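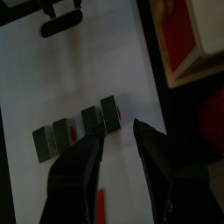

My sister says domino toppling is a hobby for people who enjoy being disappointed, and she says it every time I clear off the table. She has a point. I once spent an entire May evening lining up a run of 400 and then knocked it flat with my sleeve while reaching for my coffee. I screamed so loud the dog went and hid in the bathtub.

But I keep going back! I started a little over a year ago, after I picked up a mixed box of blocks at a yard sale in Jadstead (dark green, mostly, and nowhere near a full set of anything). I figured I'd put them out for my nephew. He played with them for one afternoon and went back to his trucks, and I've been hogging them ever since.

A short row is still my favorite way to begin a night. Four green blocks standing up on a white tabletop, set on a slight diagonal, and I'm happy. I like a pale surface because I can see the shadows, and the shadows tell me if something's leaning before I can see it in the block. I also like a diagonal because a straight line parallel to the table edge makes me crazy. My eye keeps checking it against the edge, and then I start nudging, and nudging is how you lose everything you've built since supper.

Spacing is where everybody argues. The old-timers at the Fletbridge meetup (we get the back room of the library from six until they start flicking the lights at us) use a spacer, a little comb thing you lay down and set the blocks into. I do it by feel, and I'll admit it shows. My gaps wander. Leave one a hair too wide and the whole run dies right there with a sad little click, and you have to decide whether to give it a poke and pretend it went all the way. I have poked. I'm not proud of it.

What I've learned from a year of bad gaps is that you want them under half the height of a block. Closer than that and the fall goes fast and sounds like a zipper. A bit wider and it's slower, with a nice clack-clack-clack you can follow across the room. Some people mix the two on purpose, so the line sort of holds its breath in the middle and then takes off again. I tried that on a curve last month and it worked on my third go. I have it on my phone and I've shown it to the mailman.

Then there's the question of safety gaps. You build in sections and leave a few blocks out between them, so that one clumsy elbow costs you 12 blocks and not the whole table. Everyone tells you this on day one. I ignored it until the sleeve incident, and now I'm practically religious about it. The trick is remembering to fill them in at the end, which I've forgotten more than once, with company watching.

The biggest thing I've seen in person was at the Gatgate community hall over the winter: 1,000 blocks, two staircases, and a spiral in the middle that made the whole room go quiet. Setting it up took most of a day. It all fell in less time than it takes me to find my glasses. The builders clapped and hugged, and then everybody got down on the floor and started picking up, which took forever, and a toddler walked off with a pocketful.

My own record is 117 without a stall. It ran from the sugar bowl around the fruit and back, and it ended by tipping a spoon off a stack of coasters. The spoon was supposed to land in a mug. It went under the stove, and it's still there as far as I know.

If you want to try it, start with whatever's in the house. Real dominoes are great, wooden bricks are fine, and hardcover books are wonderful if you don't love the books very much. Skip anything with a rounded bottom. Work from the far end toward yourself, roll up your sleeves (please), and keep your coffee on a different piece of furniture. I'm trying for 150 tonight, once the dishes are off the table.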